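Home | News | Events | Classifieds | Contact

Posted in: Around Town, Make & Mend

October
By staff reporter

SHARED WORKTABLE OPENS AT OLD JADACH BUILDING

The long-promised shared worktable is up and running on the ground floor of the old Jadach building. Light butcher block top, good and solid, free to use by the hour. Doors opened at 10 in the morning and there was a line before that. Not a huge line. But a line.

The idea has been kicking around since spring. People in the apartments above have no room to spread out. Kitchen table is for dinner, floor is for the dog. So the building's owners agreed to give up the front room, and Sandhu, the hardware store on the corner, paid for the lumber and the finish. Cost to Sandhu was about $500, the store said.

Kids' things are part of it from day one. A green LEGO baseplate was out on the wood, with small bricks in yellow, red, green and blue in clusters on the studs. The bricks stay with the room. Please dont take them home in pockets. 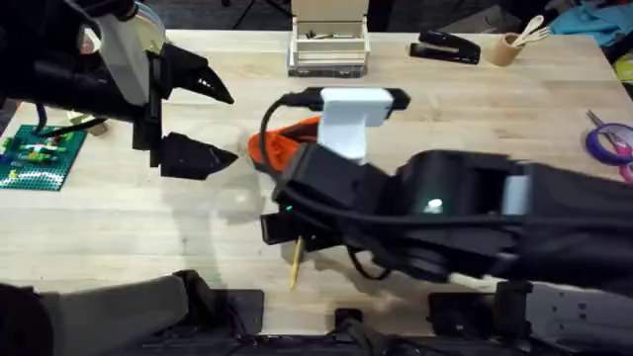
Page last changed: October, 4:15 p.m.

Hours first, as that's what most of the calls have been on. Mornings from 10 to noon for anyone. Afternoons are by sign-up, sheet is on the door. Evenings still being worked out, the heat goes off early in that building and the owners want to see a winter bill before they promise anything.

One-hour slots. You can take two back to back if the next line on the sheet is blank. Cross your name out if you're not coming.

Office basics will be kept on the table for everybody, a stapler and so on. Bring your own paper. There was talk of a printer but the wiring in the front room is old and it would need an outlet put in, so no printer for now. Lusent, the electric outfit that did the hallway lights, is supposed to come by and give a price.
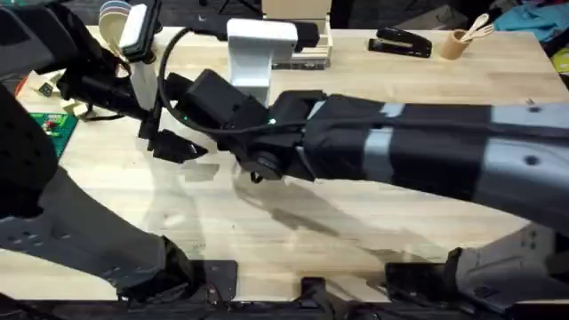 Parking is the other question. The lot behind Jadach belongs to the tenants and they will tow. Street parking is fine on the north side, meters end at 6. Bikes can come into the hallway if they're not muddy. There's a step at the front door, a ramp is on order but hasn't come. Ring the side bell and someone will open the wide door.

Food is OK. That was argued over quite a bit at the last meeting, some wanted a flat no. What passed: cold food and drinks with lids, wipe down after. Bowls kept with the table may be used for snacks or for sorting beads, buttons, screws, whatever. Wash them if food's been in them. The sink is down the hall on the left, hot tap sticks, turn it hard.

No paint, no glue guns, no sawing. The top was finished with oil and it marks easy. Anyone who wants to do messy work can ask about the basement, which has a concrete floor and should open later in the winter if the damp gets dealt with.

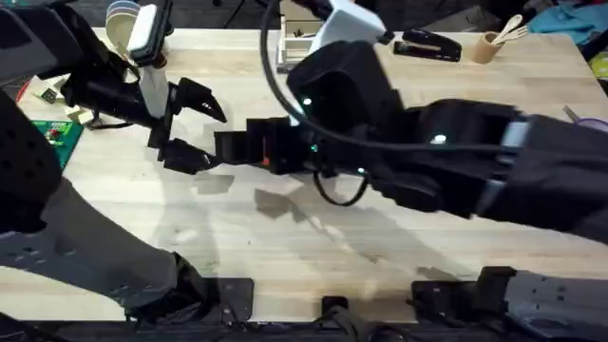
Money. Running the room is expected to cost $1000 through spring, mostly heat and cleaning. Half of that is in hand. A coffee can is by the door and the bake table brought in $40 before lunch. Zestel, the fabric and notions shop, has offered to match whatever is in the can at the end of the month. Checks can be dropped at the Sandhu counter, mark them "table" or they'll end up in the wrong drawer.

The first regular group will be a mending and small repairs hour, mid-morning, 20 places. Bring one thing that needs fixing and whatever small tools you have in a pouch or bag. Zippers, hems, loose handles, wobbly chair legs if you can carry the chair. Somebody will be there who knows zippers. Not a class, no fee, no need to stay the whole hour.

A homework hour was also asked for by several parents. No start date yet. It needs two adults in the room and so far there is one.
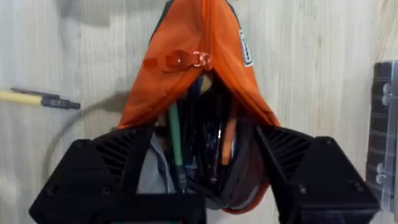 WHAT TO BRING

A pouch or small bag that closes, so your tools don't get mixed up with other peoples. Put your name on it. Scissors if you have good ones. A towel or mat to put under anything metal, see above re: the finish.

Left-behind items go in the hallway closet until the end of the month, then to the thrift store.

Sign-up sheet is on the front room door, or ask at Sandhu during store hours.

Previous story | Next story | Back to Around Town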